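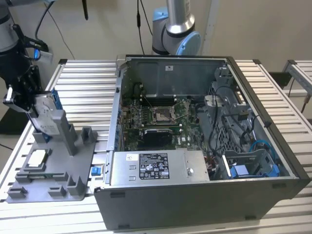 Last changed: Saturday, October 17, 2026

Progress report to Brophy: Shop-Floor Chores, second period
Prepared by Ailbhe Geraghty for Yara Matar

Yara, you asked for a report that a board member could read on a train. You also asked, in the margin of the last one, "So can it do the job or can't it?" The short version is that it can do some of the job, slowly, while one of us stands there with a coffee.

The job, for anyone joining us at this station, is desktop teardown and refit. Carnard takes in old office computers, opens them up, swaps what needs swapping and sends them back out. It's dull work that people do well and leave as soon as they find something else. We have two arms at the bench, a computer on its side with the panel off, and a tray with a molded pocket for each part. The arms are supposed to move parts between the tray and the case.

What works

Hard drives. A drive is a polite object. It's a box with flat sides, it stands upright in the tray, and it comes with a bracket that a two-fingered gripper can hold without philosophy. Out of 100 drive pickups in the March trials, the arm needed help with 2, and one of those was Eoin leaning on the table.

Finding things. Asuka Okabe rewrote the part of the software that decides where the tray is, and it no longer minds if somebody bumps it. The old version minded very much and would go on reaching confidently for the place where the tray used to be.

What sort of works

Memory. The arm gets a module to the slot and lines it up. Pressing it home is another matter. A person pushes until it clicks and thinks nothing of it. Our arm pushes until a number is reached, and the number that seats one module will worry the next board. Yabsira Gebru is logging the force on every insertion and has 1,389 of them so far, which she describes as a lovely dataset and a terrible way to spend a summer.

Processors. Picking one up is fine. Putting it down square in the socket is fine on most days. We still have a person check before the lever is closed, and I would not drop that step to make this report look better.

What doesn't

Cables. I wrote this last time and could have pasted it in. A cable is never where it was, it's a different shape whenever you look, and it lies across the thing you want. Eoin Costello spent three weeks on one connector and now refers to it by a name I can't put in a funder report. For the present a human unplugs everything first and the arms take over after that.

Speed. A Carnard technician beats us on every step we have timed. The arms do not take lunch, but at the present rate they would need to skip quite a lot of it.
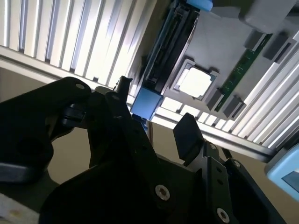

Money

We are inside the budget. The one overrun is $3,000 for replacement fingertips from Dreveck, the first set having worn down faster than the catalog led us to hope. Tomitz has agreed to keep lending us the second bench until the end of the project.

Next period

Asuka will start on cases from more than one maker, with latches in new and inventive places. Yabsira moves from logging force to using it. Eoin has asked for one more month on cables, and I'd like to give it to him, with your agreement. Carnard would also like a date when they can have a pair of arms on their own floor. I have told them we don't have one yet, and I'd be grateful if Brophy told them the same thing when they ring you.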